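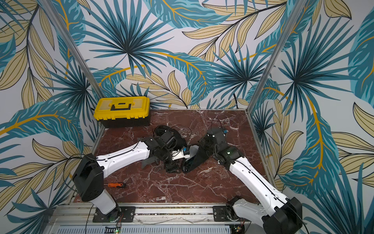
When should a shared bench with two robot arms be treated as one machine?
From the moment the arms can reach each other, whether or not anyone has asked them to.

Vudex publishes its bench rules for two-arm cells

22/09/2026 - Vudex today released the second edition of its Two-Arm Bench Rules, a free guide for small labs and workshops that run a pair of arms in one workspace. It runs to 19 pages, down from 40 in the first edition, which many readers told us they admired from a distance.

The new edition was edited by Wiebke Fröhlich and takes in 205 comments received since March. Most concerned cables. A few concerned the font.

Among the changes:

One stop button halts both arms. Two buttons, each stopping the arm you weren't worried about, no longer meet the rules.

The zone where the grippers can meet is to be written down, with a speed limit, and the limit applies to whichever arm gets there second as well.

Hand tools are put away before power goes to the joints. "In the toolbox" counts. "Near the toolbox" was proposed by several commenters and turned down.

Cables are checked through the full reach of each arm, including the poses everyone agrees will never be used.

Mounting bolts are checked weekly and signed for by a person with a legible name.

The rules say nothing on the decoration of enclosures, after a long discussion that Vudex doesn't plan to reopen.

"The first edition told people to use good judgment on page one and then spent the rest of the document doubting they had any," said Fröhlich. "We've cut the sermon and kept the checklist."

Randa Twal, who runs the training benches at Studov, tried the draft over the summer. "My team read it to the end," she said. "I have a signed sheet to prove it."

The guide does not replace a risk assessment or any legal requirement where you work. It can be downloaded from the Vudex website or picked up in print at the Brinkmann workshop counter. Comments on the third edition are open, and the font is final.

Press contact: Vudex press desk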